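Can machines do the laundry yet?

Julov
Every July my sister asks me when she can buy a robot for the laundry. I say 10 years. Am I too careful?

Umusard
Too careful, yes. With up to 2,000 good demonstrations a folding task can work well. 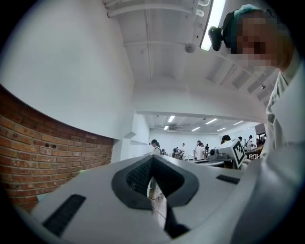
White gripper, held by hand

Julov
Work well on one table, with one basket. My kitchen is different every morning.

Umusard
So you collect in more rooms. The basket job looks simple, but the holes in the side are hard for a finger - I tried.

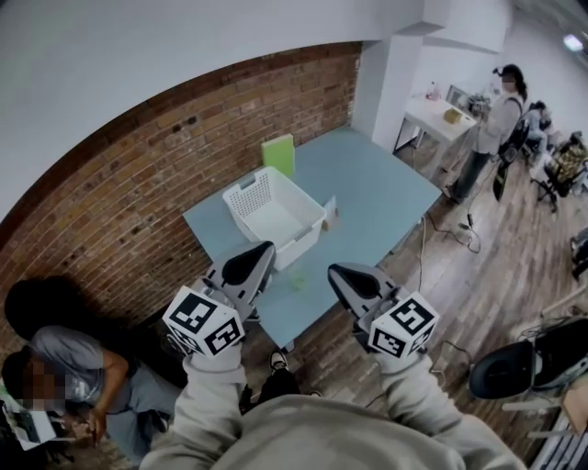
Reply from Alipour

I don't agree with either of you. In our shop a machine sorts parts for 2 shifts and still a person must stand near. For towels I would want 100 good folds in a row before I pay.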